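Getting your makeup off the desk and into an organiser (and keeping it there)

I put this job off from Christmas right through to March, and then did the whole lot in one go before dinner with a cup of tea going cold beside me. If your desk has slowly turned into a lipstick car park, you'll know the feeling!

First thing: take everything out. Drawers, handbag, the bottom of the gym bag, the glovebox if you're a glovebox person. Tip it onto a towel so nothing rolls away — my concealer once spent a whole winter under the bookcase. Then give the organiser a wash while it's empty. Clear acrylic likes lukewarm water, a drop of dish soap and a soft cloth. Please don't use window cleaner or metho on it, as they can leave it cloudy or put fine cracks in it, and paper towel will scratch. Dry it properly, right down into the corners of the little compartments, or you'll get water marks on the bottom of everything.

While it dries, chuck out the old stuff. Mascara goes after 6 months in my house, sooner if it's gone clumpy or smells off. Lipstick lasts a lot longer, but if it smells like old crayons, let it go.
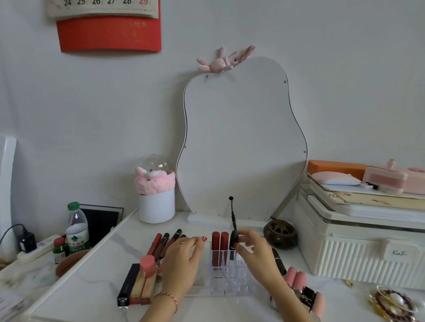
I fill the tall slots at the back first, lipsticks and tubes standing up, and leave the flat tray part for last. Stand things up wherever you can, because anything lying down gets something else put on top of it and then you forget you own it. Keep similar colours next to each other too. I've bought the same dark red twice that way (three times if you count the one I gave my sister).

Don't feel you have to fill every slot, either. A few empty ones mean the next thing you buy has somewhere to live. I used to cram mine so full that pulling out one lip gloss brought the eyeliner up with it.

If you've got a big mirror on the desk, turn it round while you're at it and wipe the back. You would not believe the dust! Mirrors with a cord are the worst for it. Unplug it first, use a barely damp cloth and keep well clear of the socket. A bread tag or twist tie round the spare cord stops it trailing through your powder.

Pale marble-look desktops show every smear of foundation, so I keep a microfibre cloth handy. Micellar water on a cotton pad gets most of it off, and for old lipstick marks a tiny bit of dish soap left to sit for 2 minutes does the trick on mine. Try a hidden corner first.

Brushes next time — mine are a disgrace.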